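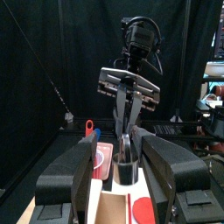 Terkby, 20 October 2021

How to keep table utensils standing in a steel cup

In our kitchen at Hosard we kept the utensils in a drawer for many years, and every evening the same thing happened: the one you needed was under all the others. Now the ones we use daily stand in a cup on the table. I will explain how I set it up, with the mistakes I made, so you can do it faster than me.

What you need

A straight cup of stainless steel, with a flat bottom
A white board or a white sheet to put under it
A flat disc or coaster in a strong color, red is good
A soft dry cloth
The utensils you use every day (please be strict here)

Step 1. Choose the cup

The cup should be a cylinder. I tried first a cup which was wider on top, and with two heavy spoons on the same side it fell over. Before you decide, put your heaviest utensil inside and let it lean on the wall. Push the table a little with your hip. If the cup moves but does not tip, you can use it.

Mine is 10 centimeters high. A taller one hides the short handles and then small children pull everything out to find a teaspoon.

Step 2. Clean and dry

Wash the cup with warm water and a drop of dish soap. Dry the inside very well, also the corner at the bottom, where the water likes to stay. Polished steel shows every finger, so hold it with the cloth when you carry it to the table. The utensils must be dry too. I leave them on a towel for two hours, my neighbor Lindalva Camargo wipes them at once and has the same result.

Step 3. Prepare the place

Lay the white board flat and put the cup at its far end, away from the person who sits there. In this way your sleeve does not catch the handles when you reach over. The near part stays for the things you are working with. I keep the red disc there, and the wet spoon goes on it while I cook or serve. On white you see a red disc immediately, even with bad light.

Step 4. Put the utensils in

Big polished pieces go with the rounded end up and the handle down. Pieces with colored handles I prefer to lay beside the cup, because the color helps to find them and they are often too light to stand well. Knives with a sharp point do not belong in an open cup, keep them in the block or in the drawer.

Start with one utensil and look if it stands well. Then add the next on the opposite side. When you have to pull hard to take one out, the cup is too full.

Step 5. Once a week

Empty the cup and turn it over above the sink. You will be surprised how many crumbs there are. Wipe the board with a damp cloth, and wash the disc on both sides.

If white marks stay on the steel, a little vinegar on the cloth removes them. Rinse after, and dry again.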